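Ziltcombe opens its Table Room, and everyone is invited to lay a place

Released in January for immediate use

A dining table, a stack of bowls and a cupboard full of cloths may not sound like the start of a big year, but the team behind the new Table Room in Ziltcombe could hardly be more excited. The room opens its doors to the public this month in the old Kapoor building on the corner of the market square, and it is given over entirely to the small jobs that happen before, during and after people eat together at home.

Visitors can learn to lay a table for a family lunch, wrap glasses so that they survive a house move, fold a cloth that will lie flat next time it comes out, and bring an old polished tabletop back to a shine without spending a fortune on products. Sessions last 40 minutes, are free to join and run from 10 in the morning, with the last one starting at half past six for people coming straight from work.

The Table Room is the idea of Tonantzin Galindo, who spent years teaching cookery in Ziltcombe and noticed that her students always stayed behind for the clearing up.

"The cooking got the applause, but the chat happened over the tea towels," said Galindo. "People would ask me how to get a ring off a table, or what to do with their gran's glasses that they were frightened to use. I wanted a room where those were the main questions! We've had a trial run with friends and neighbours and I don't think I have ever seen so many people be so happy about a drawer of napkins."

The room has been fitted out almost wholly with second-hand things. A public call for household goods last year brought in 3,119 pieces, from serving spoons to full dinner sets, and 2,739 of them were good enough to go straight onto the shelves. The remainder went to Rekora, the town's repair workshop, where many are being mended for use later in the year. Starkby, the local furniture restorers, looked after the tables and chairs and gave them a gentle clean and polish – the old scratches have been left alone where they do no harm.

Dark wood was a favourite with the team from the start. It takes a polish beautifully, it makes plain white crockery look smart, and it gives learners a surface they might well have inherited themselves.

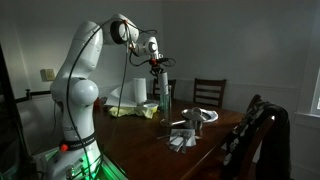

At the dining table in the Table Room: a drinking glass, a small white bowl, a yellow cloth and a roll of paper towel.

The opening programme has 19 different sessions. Glasses and How to Keep Them covers washing by hand, drying without smears, storing and packing. Paper, Cloth or Both looks at what to use for spills, for polishing and for wrapping, and everyone goes home with a short list of what is worth keeping under the sink. There is a session on bowls too (stacking them, matching them, living happily with the ones that don't match), and a very popular one from the trial run called Table for Six in a Room for Four, on fitting guests into a small flat.

Ansel Zamora leads the sessions on caring for wood and will be in the room most mornings.

"A glossy table can make people nervous, and they end up covering it with something and never seeing it again," said Zamora. "I'd love them to use it. Put a cloth under the bowls, wipe up the water when you spill it, and have your dinner. We go through all of that with our sleeves rolled up, and if somebody wants to bring in a photo of a dreadful mark on their own table, I'm delighted – I really am, I collect them."

Children are welcome at every session with an adult, and the first hour each day is kept quieter for anyone who prefers a calmer room. The entrance is step-free from the square and there is seating at all the tables. Tea is served throughout, in cups from the donated shelves, and visitors are encouraged to help wash them afterwards.

Places can be booked at the front desk or by telephone, and a few are held back for people who simply walk in. Groups from schools, clubs and care homes can ask for a session of their own, and the team will happily plan it around whatever the group would most like to try.

Offers of good used tablecloths, trays and lidded storage boxes are still very welcome and can be dropped off during opening hours. The Table Room has all the gravy boats it needs for now.

Notes to editors

The Table Room is on the ground floor of the Kapoor building, Market Square, Ziltcombe. Tonantzin Galindo and Ansel Zamora are both available for interview. Journalists who would like to sit in on a session are asked to let the front desk know the day before.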